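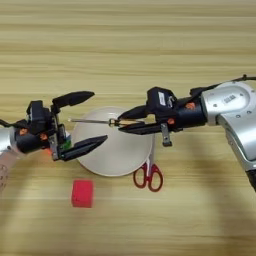

To: Wonside Vehicle Owners' List
From: Membership Secretary, Wonside Light Commercial Owners' Association
Date: July 19, 2020
Subject: Re: Timing belt interval on the Sala van

Dear members,

Thank you to all who have written on this subject. One message is quoted below, as it raises the points most often put to us.

> I have bought a used Sala panel van from a dealer outside the area.
> The service book has stamps for the first 5 years and nothing after
> that. The dealer says the belt was done but has no invoice for it.
> Should I take his word, or have it changed now? I also need to know
> whether the Weminetti roof rack from my old Perik will fit, as I
> would sooner not buy another.

The Association's advice is that work without an invoice should be treated as work that has not been done. A stamp in the book confirms that the vehicle was seen by a garage. It does not confirm which parts were fitted. The member should first write to the dealer and ask for the name of the workshop, which may still hold a job sheet under the registration number. If nothing is produced within 2 weeks, we would recommend having the belt, tensioner and water pump replaced together, and keeping the paperwork with the vehicle.

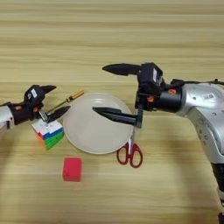
Roof racks and load carrying

The Weminetti rack made for the Perik uses clamps on the rain gutter. The Sala has no gutter and relies on threaded mounting points beneath plastic caps along the roof. The bars may be long enough, but the feet will not fit, and members are asked not to attempt an adaptation with home-made brackets. A set of feet for the Sala can be ordered separately. Please check the roof load limit in the handbook before doing so – the weight of the rack itself counts towards it.

Members who carry ladders should also tell their insurer that a rack has been fitted. Most treat it as a minor change, but it must be declared.
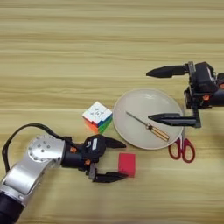
The same applies to internal racking, ply lining and any tow bar added after purchase. Where a van is used both for work and for private journeys, the certificate should say so in plain terms. We have had 11 enquiries this year from members whose policies covered one use only.

On the matter of used vehicles generally, we would remind members that the inspection checklist was revised in December and that older printed copies should be thrown away. The new version includes the sliding door runners and the rear step, both of which were missing before.

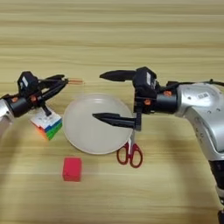

Members' notices, Wonside list

A change of engine oil and filter is advised within the first 3000 miles of ownership where the history is incomplete. The correct grade for each engine is given in the handbook.

Replies should be sent to the list and not to the office, so that other owners may benefit from them. Please trim quoted text before posting and keep the subject line unchanged.

Yours faithfully,

Membership Secretary
Wonside Light Commercial Owners' Association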